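The Button Woman of Lowther

Anahera Doolan does not want to be called a collector. "Collectors buy things," she says. "I get given things, and then I have to find out if they're any good."

The things in question are push buttons and switch blocks, the kind that sit on the front of a control cabinet and start a pump or stop a saw. Doolan spent her working life wiring panels at Pelstead. These days she takes in pulled parts from plants that are closing or refitting, sorts them, tests the contacts with a meter and passes them on to small shops that can't wait for new stock. She has 4,000 of them on her shelves in Lowther, by her own count, and a ledger to back it up.

I went to see her ready to be unconvinced. A new button isn't expensive. Why would anyone trust an old one?

"Don't trust it," she says. "I don't. I had a box of 155 in from Itholm in March and I threw out 57. People tell me that's wasteful. Putting a bad contact in somebody's machine, what do you call that?"

She has no patience for the word "refurbished," either. She cleans the caps and the terminals and that is the end of it. If the spring feels wrong, the part goes in the scrap bucket. She will not open up a contact block and fix it, though she knows people who do. "They say it comes out like new. I've asked to see their test sheets. I'm still waiting."

What about the color? Half the parts I saw had green caps, and I had assumed that told you something useful.

"It tells you the cap is green. Usually that means start. But caps get swapped. I've seen a green one on a circuit that shut down a conveyor. Look at the block behind it, look at what's printed on it, then put a meter on it. The cap is the last thing I look at."

She tips each batch out loose before sorting, which looked careless to me. Doolan says trays make people lazy, as they stop turning the parts over. I'm not sure I buy that. Her former shop at Fisness used trays for years, and she admits the sorting there was faster. "Faster, yes," she says. "Ask them about their returns."

So does the whole business make sense? She charges very little and the testing takes hours. When I pressed her on money she gave me one figure, 2,000 parts out the door last year, and declined to say what they brought in. I took that as an answer of sorts. She took another button from the pile and reached for the meter.
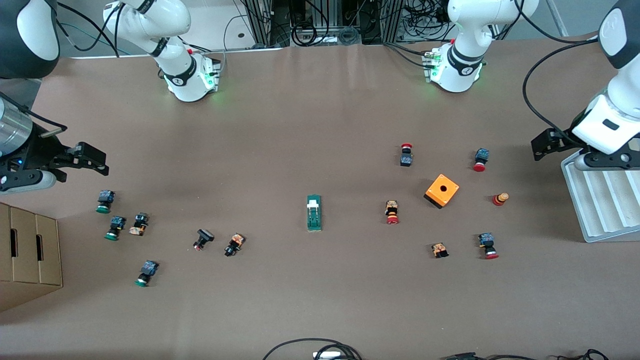
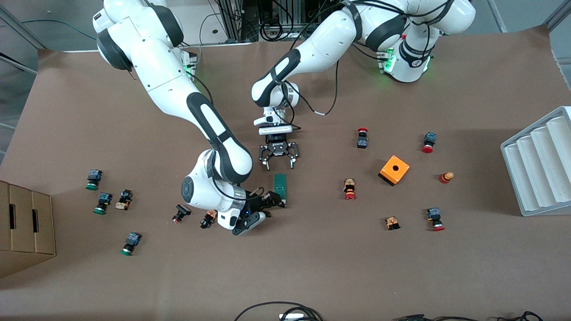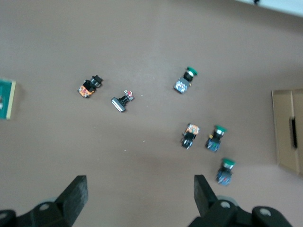 Loose parts out on the brown tabletop, green among the colors.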